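Ikatine Karting League – Frequently Asked Questions

Last updated June 16, 2020

Do I need a racing license?

No. You need a signed waiver, closed shoes and the ability to hear the word "slow" and act on it. Drivers under 13 race in the junior class, whatever their lap times say and however loudly their parents say it.

How does a race night work?

You get a practice session, a qualifying session and a final of 20 laps. Your grid spot comes from your best qualifying lap. If two drivers set the same time, whoever set it first starts ahead. We've had people ask for a coin toss. We don't toss coins.

Can I bring my own kart?

Only in the Open class, and only after it passes inspection. Everyone else drives a league kart, drawn by lot. Yes, some are faster than others. No, we won't tell you which ones – we have theories too, and they change every week.

What happened to the Brurau round?

It was on the calendar for May and has been moved to the end of the season. The layout is the same as last year, including the hairpin everyone complains about and then brakes too late for. If you already paid your entry, it carries over and you don't need to do a thing.

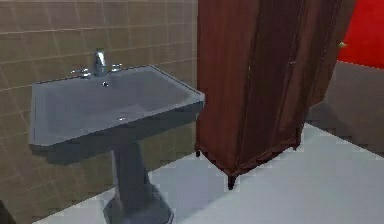
If you can't make the new date, email the league office before entries close and we'll refund you in full. After that you get a credit toward another round. Telling a marshal in the parking lot doesn't count as giving notice.

How are points scored?

The top 20 finishers score in every final. There are 2 bonus points for pole and none for fastest lap, a rule we brought in after too many people pitted for fresh tires while running dead last. Your worst three results are dropped from the final standings, so one bad night won't sink you. Four might.

What gets me a penalty?

Contact that gains you a place, cutting a corner, ignoring a flag, or arguing over the radio when you don't have a radio. Most penalties are time added to your result. Repeat offenders start the next round from the back, where the view is educational.

Can I appeal?

Yes, in writing, by noon the next day. Attach your onboard video if you have it. Please watch it yourself first. A surprising number of appeals end there.

Why is my team listed as "Nudness"?

That's what you typed on the entry form. Team names can be changed once per season, through the same form. Spell carefully.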